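Wenberg Makers Help Board > Robotics > Clubs and Classes

Two hand-held grippers, one keeps losing tracking

Posted by stairwell_lab

I help with a student robotics club and we're doing a project where two people each work with a hand-held gripper and record a task together. The recordings are meant to train a small arm later in the school year. The software is Grastesik and we haven't changed much in it apart from the recording folder.

One gripper tracks fine. The other drops out during a take, sometimes for a moment and sometimes until we stop and start over. Our last full session gave us 400 takes, and Grastesik threw out 326 of them with the message "marker pose lost." The log has 3,378 warnings in it, nearly all the same line.

What we've tried so far:
Charged everything overnight
Swapped which student holds which gripper
Ran the calibration again, twice
Reinstalled Grastesik on the laptop

None of it changed the result. We work at a table in an open area next to the stairs, with a whiteboard standing behind it. The two views below are from the grippers in use at the table. 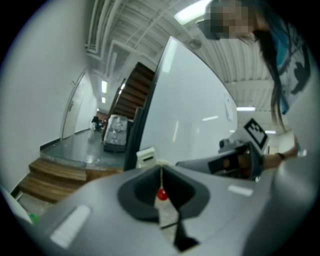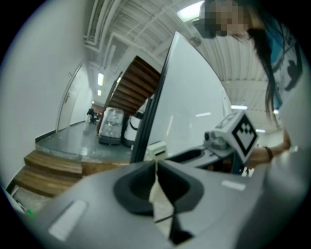
Both views: marker on the other gripper at the right, whiteboard behind the table, stairs and corridor to the left.

The students would like to enter this in the Sukotgate student showcase in December, so we have some time, but I don't want to record another full set until I know what to fix. Is this a lighting problem, a marker problem, or something in the settings? We have no budget for new hardware.

Rodrigo Manzano

I'd start with the light. You have a glossy whiteboard right behind the work and it is picking up the ceiling lights. In your first view there's a pale streak across it. Auto exposure on a wide lens will react to a bright area like that, and when it does, the white parts of a marker can wash out or the black parts can go muddy. The detector needs a clean edge between the two.

Cover the whiteboard with something dull. A bed sheet works, or brown paper from a roll. If you can turn the table so the board is off to the side, do that too. Then go into the Grastesik camera page and lock the exposure. Set it with the marker held where it will be during the task, and leave it alone for the whole session.

Next, look at the markers themselves. If they were printed on shiny paper, reprint them on plain matte paper and glue them down flat. A bubble under one corner will throw the pose off. Keep the white border around the black square. Students like to trim it to make it neat and then the detector can't find the outline. Measure the black square after printing and type in that number. Printers often scale the page a little.

The angle also changes a lot between your two views. In the first the marker is tilted up and to the left. In the second you can see markers on two faces of the cube, one of them smaller. Check that every face has its own ID in the layout file. If two faces share an ID the software may jump between them, and I've seen that reported as a lost pose.

Don't record a full set to test any of this. Do 2 short takes after each change, and change one thing at a time so you know which one did it.

bench_seven

Had something like this with the Barroso kit our class used. Ours was a loose lens. Tighten it and recalibrate.

Also check people aren't walking down the hallway when you record.

kettle_and_wire

Agree with Rodrigo on locking exposure. I don't think foot traffic matters much if you're only using the markers, but it could if Grastesik is also using the room to work out where the gripper is. There's a setting called "scene tracking" under Advanced. If it's on, a blank wall or a shiny board gives it very little to hold on to. Tape a few posters or printed pages to whatever you cover the board with. Plain brown paper alone would be about as bad as the whiteboard for that part.

Have the students slow down, too. Ours moved much too fast for the first few weeks and the markers were a blur in half the takes. Open one of the rejected takes and step through it near the first warning. If the marker is smeared it's speed, and if it's sharp but gray or blown out it's exposure.

stairwell_lab

Thanks. Scene tracking was on. I'll get a sheet over the board, lock the exposure and check the face IDs before the next meeting, then post the numbers.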